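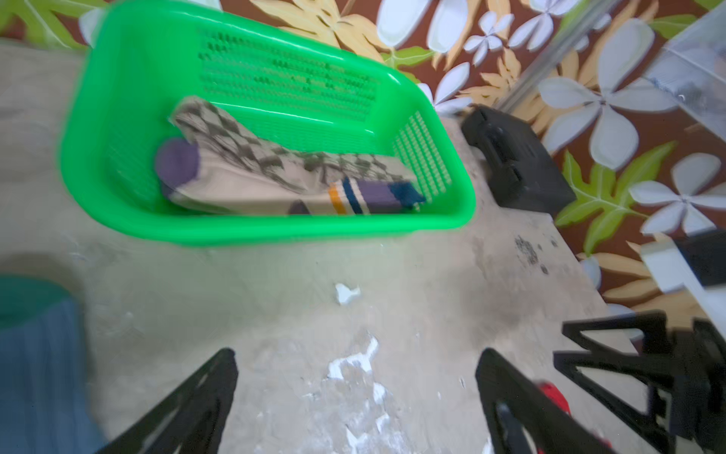

A sock in a green plastic basket, on a concrete floor.

The dispute over shelf space at the Wellumitz book fair took up 17 pages of correspondence before the gates opened. Dorden, a monthly review of politics and letters, had paid for a corner stall in Hall 6. Four days before opening it was told that the booking had lapsed.

The organizers cited a clause on "material likely to divide visitors." The clause is new. It was added to the exhibitor terms in August, and the magazine's publisher, Arnel Dela Peña, says his office received the amended terms only with the refund.

Dorden is hard to place on the usual map. It has run long essays against land reform and equally long ones in favor of rent control. Its February 2018 issue, the one meant for the stall, carried a piece by Zdislava Kratochvíl on how public libraries choose their periodicals. Nearly 50 copies had been shipped to the hall and were sent back unopened.
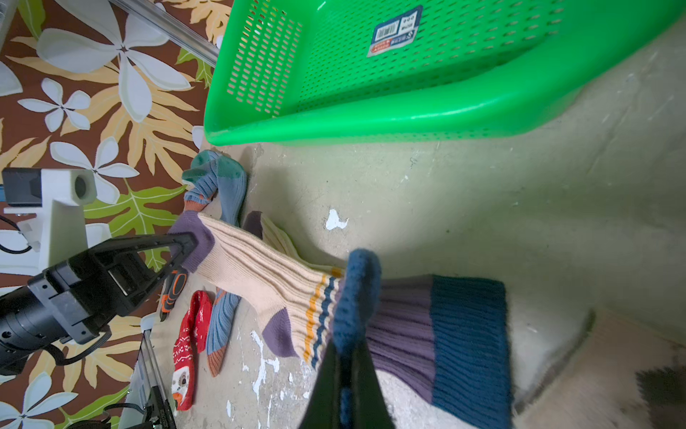 The basket's label carries a barcode and an orange-red strip.

Bożena Cieślak, who handles exhibitor contracts for the fair, said the decision followed three written complaints. She declined to release them. Two other exhibitors had signed the same terms, she said, and neither had objected.

Nana Akpalu, a media lawyer, regards the clause as weak. It sets no test for "divide" and names no person who applies it. A private fair may pick its exhibitors - that much is settled - but it accepted payment under the earlier terms.

Dela Peña has asked for a written ruling and the return of his freight costs. The fair has until the end of the month to answer.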